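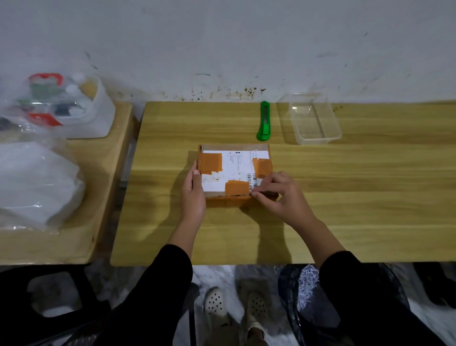
Ornel Box Knife: Two Months of Opening Everything With It

Reviewed by Shakuntala Bisht
1/30/24

I sell buttons and old sewing notions out of my spare bedroom, and if you have never done that sort of thing you would not believe the number of little boxes that come through a house. Buttons come in from estate sales, zippers come in from a wholesaler, and then there are all the mailers and tins and tissue I need for sending things back out again. My listings went over 4000 last fall (I had a slice of pie to celebrate) and by November my old knife, which had belonged to my father-in-law and was held together with a rubber band, had finally given up. So I went looking for a new one, and I ended up with the green Ornel.

Let me say first that I bought this with my own money. It was $13 at Kundbridge, the hardware store near my sister's, and they had the Bednarek next to it for a few dollars less. I have used both, because I am the kind of person who goes back for the other one, so I can tell you a little about each.

The color is the first thing you'll notice, and I love it. It is a bright, shiny, almost frog-like green. My desk is pale wood and everything that lands on it is brown cardboard, and I used to lose the old knife under packing slips ten times a morning. I don't lose the Ornel. It lives at the back of the desk against the wall, next to a clear plastic bin where I tip the contents of whatever I'm opening, and my hand goes straight to it now without my looking up.

The slider is metal and it moves in small, firm clicks. When it was new it was stiff enough that I had to use the side of my thumb, and I did wonder whether I'd made a mistake, but it loosened up nicely after a couple of weeks. If you have arthritis in your hands (I have a touch of it in the right one) I would ask to try it in the store before you pay. The Bednarek slides much more easily, but it also slid back on me while I was cutting, which I did not care for at all.

Now, how does it cut? Very well on tape. I mostly put out just the tip of the blade, maybe two clicks, and draw it along the seam so I don't go down into whatever is underneath. I learned that lesson years ago with a card of lovely glass buttons and a bag of elastic that was never the same again. With the Ornel the tip is fine enough that I can get under a stubborn strip and lift it. Some of my suppliers use that thick orange tape, and they wrap it right around the corners and over the flaps and half across the label, and I will confess that with those small boxes I still start off picking at the end with my fingernails like a child with a birthday present. Sometimes it comes up in one long, satisfying pull! More often it tears, and then I reach for the knife.

On plain thin cardboard it goes through cleanly, and I've been using it to cut down boxes for recycling and to make little stiffeners for my mailers. Heavy double-walled cardboard is another story. It will do it, but the body flexes a bit when you lean on it and I don't enjoy the feeling. For the big cartons I still go and get the fixed blade from the garage, a Rekomley, which is ugly and heavy and must be older than my son.

A few grumbles. Tape gum builds up on the blade and gets dragged back inside the body, and after that the slider turns gritty. A wipe with a little rubbing alcohol on a rag sorts it out, but I wish it came apart more easily for cleaning. Changing the blade is fiddly the first time and the instructions are a drawing the size of a postage stamp. There's also no loop or hole for hanging it up, so if you like your tools on a hook, this one will be lying down. And the glossy finish is a little slick if you've been putting on hand cream, as I tend to do all winter long - I wrapped a bit of cloth tape around the grip and have had no trouble.

Would I buy it again? Yes, I think so, and I've put one aside for my sister, who does her opening with a steak knife. For letters, tape and small parcels it is a pleasure to use. If your boxes are mostly large ones, spend a little more and get something with a thicker body. Spare blades for the Ornel come in a pack of ten, and Kundbridge keeps them behind the counter, so you do have to ask.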